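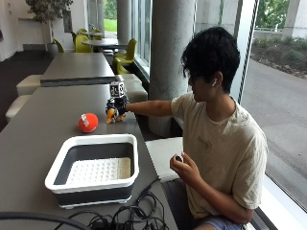
Last modified: October, 4:12 pm

Speaker notes – hearing and concentration at work
Tahira Awan

Start with the Cineck survey. 271 staff in one open-plan building, two questions. Most people named other people's talk as the thing that bothered them. Fans and traffic came a long way down. Pause here and let them think about their own office.

Next, why speech is hard to ignore. We follow words whether we want to or not. One half of a phone call is worse than a whole conversation, as you keep filling in the missing half. Play the Corkano clip (skip if the sound is bad). 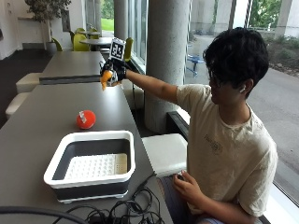 Quiet rooms get asked for first and used least. Trarnex built 2 of them and people went on working at the long tables. What they did was bring their own fix – a small white earbud in the left ear, like the one on this slide, and eyes down on the job. Ask who in the room does the same. Don't get into brands.

Costs. Panels for one floor at Orakzai came to $4,000. Moving the phones to the far end cost $742, mostly cabling. Give both figures and say the phones should go first.

Leave ten minutes for questions. Someone will ask about music. Say it depends on the task, and that songs with words get in the way of reading.

3 comments 12 shares

Related
Notes: lighting for desk work
Notes: how long should a break be?
Handout: planning a phone area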